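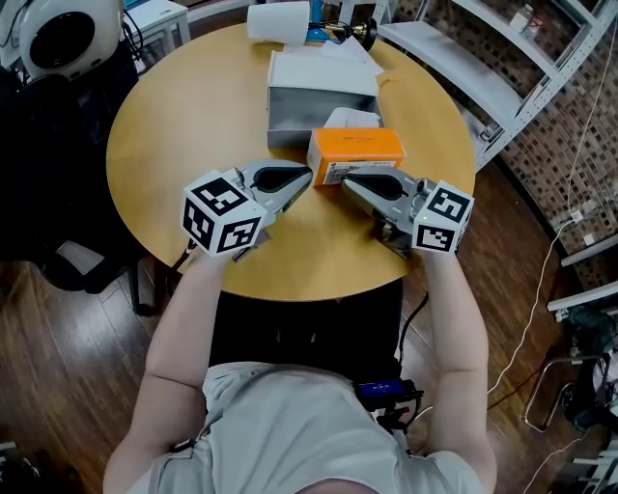 Questions We Hear at the Front Desk

Home Services Price List FAQ Gift Cards Find Us

Do I need an appointment for a facial or a brow tint?
It's best to have one, yes, especially later in the week when the book fills up fast. We do keep a couple of chairs open for walk-ins on Sunday, so if you happen to be out and about, stick your head in and ask. We'll always try to squeeze you in!

I've never had a facial before. Which one should I pick?
Most first-timers go for the Lusska, our 60-minute classic. It's gentle, it smells lovely (orange blossom and a bit of oat), and it leaves plenty of time for your skin therapist to get to know your skin. If you'd like to dip a toe in first, the 20-minute express facial fits nicely into a lunch break.

Do I have to do a patch test?
For lash and brow tints, yes, and we know it's a nuisance. Come by at least two days before your visit and we'll dab a tiny spot behind your ear. It takes a minute or two and there's no charge.

Can I wear makeup to my appointment?
Of course you can. We take it all off for you at the start, so please don't feel you have to ride the bus barefaced on our account. If you're coming for lashes, though, do skip the mascara that day.

What if I'm running late?
Give us a call as soon as you know. We can usually hold your spot for 11 minutes or so without cutting into the next guest's time, and after that we may have to shorten your treatment a little.

Which products do you use?
Mostly the Flamano range for cleansing and moisture, with Hedlund oils for massage. Both are on the shelf by the door if you fall in love with something. If you have a nut allergy, please tell us when you book.

Can I use my Gulumard gift card for anything?
Anything at all, treatments and products both, and whatever you don't spend stays on the card for next time.

You may also like
Looking After Your Brows Between Visits
What to Expect at a Lusska Facial
Dry Skin in August
Gift Cards and Packages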